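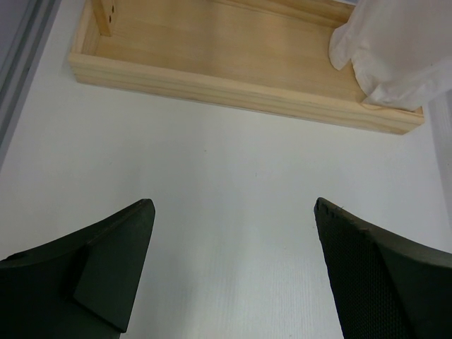

Magazine > Home Life > Features

The Wash Goes Back Outside

by the Home Life desk

On Naylor Street in Carkbridge the first sheets go up before seven. I walked the alley behind the houses on a windy June morning and it was like walking through a harbor: white cotton filling and snapping, pillowcases straining at the corners, a row of striped dish towels going like signal flags. I've been grinning about it ever since.

I grew up with a dryer in the basement and never gave the line a thought until I rented an apartment with a pulley outside the kitchen window. The pulley squeaked. The rope left a gray stripe on my best shirt the first time I used it. By the end of that summer I was checking the forecast the way some people check baseball scores, and I have been a hopeless case from then on.

Carkbridge is a fine place for hopeless cases. It's a mill town, built on brick and river fog, and the old workers' houses were put up with drying in mind. Iron posts still stand in a lot of the yards, painted over so many times that the hooks have gone soft and round. Some had been holding up bird feeders or the end of a volleyball net. Lately they've been getting rope again, and on a good day you can look down the whole length of the alley and hardly see the garages.

Why now? Ask over the fence and you get different answers. Power bills come up, sure. So does smell, and people get almost poetic about it (one neighbor told me she buries her face in the towels before she'll let anyone else touch them). Others just like the ten quiet minutes. You can't hang a sheet and look at your phone, and you can't hurry it much either, though I have tried, in a light rain, with my mouth full of clothespins.

There is real craft in it, and I love that everyone on the alley is sure their own way is right. Shirts by the hem, says one camp, so the pin marks stay hidden below the belt. Shirts on hangers, says the other, buttoned at the top and clipped to the rope. Jeans go inside out, by the waistband, pockets pulled to catch the air. Towels want a hard snap before they go up – you should hear a crack – and another when they come down. That second snap is what saves them from turning into cardboard. Sheets get folded over the line by a hand's width and pinned at the fold, with the open side facing the wind so it can get in there and work.

Rope is its own argument. The hardware store at the bottom of the hill carries Bendier cotton line, sold in hanks of 100 feet, and half the street swears by it. It's kind to fabric and grips a pin beautifully. It also sags, and then you tighten it, and then it sags again. The Pruvard crowd prefers a plastic-coated cord that wipes clean in one pass with a wet rag. I've strung both and I can't pick. The cotton feels better in the hand. The coated cord has never once left a stripe on me.
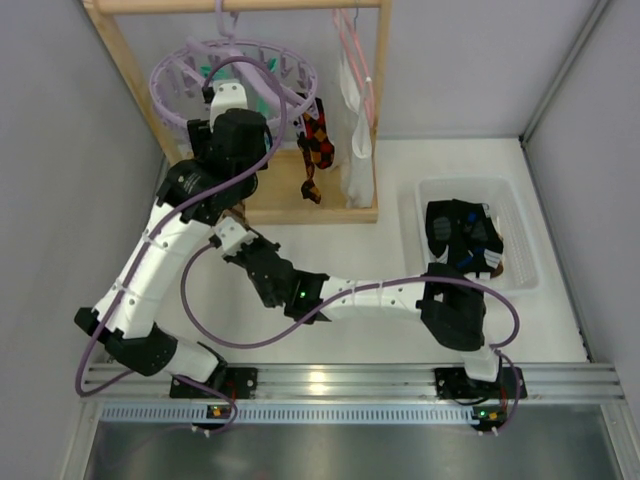
Small things are the test of any drying setup. A sheet takes two minutes and looks magnificent, while a week of socks can eat up half the rope and most of your pins. I held out for years, hanging every sock on the main line like a fool, until I was converted to the circular clothes-peg hanger, in lavender like the one in the photo as often as not, which seems to be a color these things were born to be. Everything little goes on it: socks, baby hats, washcloths, the underwear you'd prefer not to fly over the alley. You can fill it at the kitchen table, carry it out in one hand, and bring the whole business back inside when the sky goes dark. Mine hangs in the shower all winter.

And winter can be done! Cotton freezes stiff as a door, then loses its ice to dry, moving air, and comes in limp and cool and smelling of snow. It takes patience. A bright day at 20 degrees with a breeze will do more for a pair of pajamas than a mild, soggy one in August, when nothing dries and the dog lies down on the fallen towels. Handle frozen things gently, though. Bend a stiff shirt and you can hurt the fibers.

If you'd like to start, start small. A line across one corner of a porch is plenty for a load of towels. Pick a spot with moving air before you worry about sun, keep your darks in the shade, and leave a bit of space between pieces. Buy more clothespins than seems sensible, the wooden kind with a good stiff spring, and bring them indoors when you're done so they don't go gray and mark your clothes.

I went back to Naylor Street in the evening to see the wash come in. By 5 most of it was already down, and only a blue quilt was left out, heavy in the middle, turning a little on its pins. Its owner came out, felt one corner between finger and thumb, and went back in to give it another hour.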